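Sunddale Parish Words - read me first

Welcome, and thank you for stopping by! Sunddale Parish Words is a transcription of 2870 entries from the old parish account books, the earliest of them written in 1779. Imke Harms typed up most of it in the evenings, with Tipene Faulkner reading the harder pages aloud over the phone, and I have tidied the result into one plain table that opens in any spreadsheet.

Each row holds the entry as written, a modern spelling, the page, and the name of whoever typed it. We kept the clerk's own spelling wherever we could make it out - he had four ways of writing "candles" and seemed fond of them all.

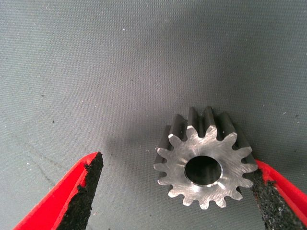
What does a question mark in the spelling column mean?
The typist wasn't sure of the word, and a second reader hadn't settled it by the January release.

There are 200 rows like that, mostly from the water-stained pages near the back, so please go gently with them. If you can read one better than we did, write to Jelle Van Wijk with the page and your reading, and he'll add it to the next version with your name beside it.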